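Garage and Workshop Tips: Looking After Tires and Wheels at Home

Check tire pressure before you drive, with the tires cold. The number you want is on the sticker inside the driver's door, and the one molded into the tire sidewall is a maximum. Write the door sticker numbers on a strip of masking tape and stick it to your inflator.

Keep one gauge and use it every time. Two cheap gauges will rarely agree, and switching between them tells you nothing about whether a tire is losing air.

Before a wheel goes back on, clean the hub face with a wire brush. Rust and scale build up there and can hold the wheel slightly off square, which feels like a balance problem at highway speed. Wipe off the loose dust. Leave the studs dry unless the owner's manual says otherwise.

Start every lug nut by hand. If one will not turn at least a few threads with your fingers, back it off and look at the threads. Snug them in a star pattern with the wheel still off the ground, then lower the car and finish with a torque wrench. Many passenger cars call for 100 lb-ft, but look yours up. Check them again after a short drive.

When you store a torque wrench of the click type, turn it down to its lowest setting. Do not use it to break nuts loose.

Mark each tire before it goes into storage. Chalk on the inner sidewall works - LF, RF, LR, RR - and it saves guessing in April when the summer set comes back out. Tires on wheels can be stacked flat. Bare tires should stand upright, and should be turned now and then. Keep both away from electric motors and direct sun.

For picking small stones out of the tread, use a blunt screwdriver and work along the groove. If you find a nail or a screw, leave it in until you are ready to have the tire repaired.

Old adhesive from stick-on weights comes off with a plastic scraper and a hair dryer on low. A metal blade will scratch the clear coat. Wash the spot with soap and water afterward and let it dry fully before anything new is stuck there.

A Sison rolling stool cost me 119 dollars and has been worth it for brake and wheel work. The Iltanen kneeling pad is cheaper and does nearly as well on a smooth floor.

Jack stands go under the car every time, even for a quick look. Set them on concrete, never on gravel or soft asphalt.

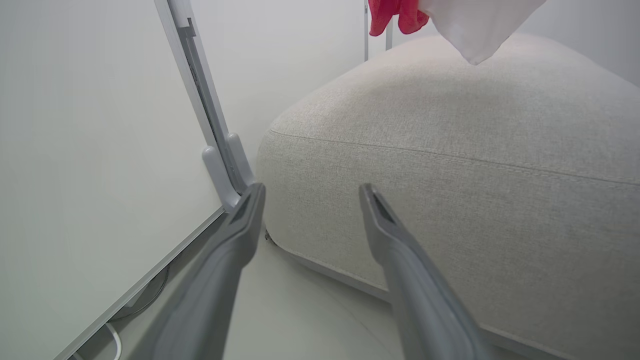
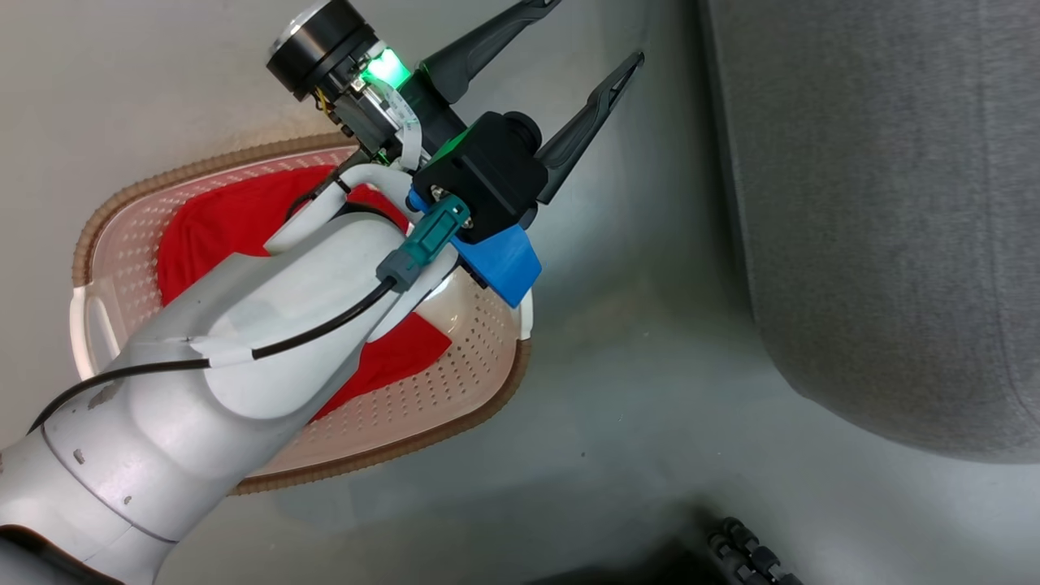 Posted 2025-05-30 by the Kirnonar workshop desk
Filed under: Garage, Wheels and Tires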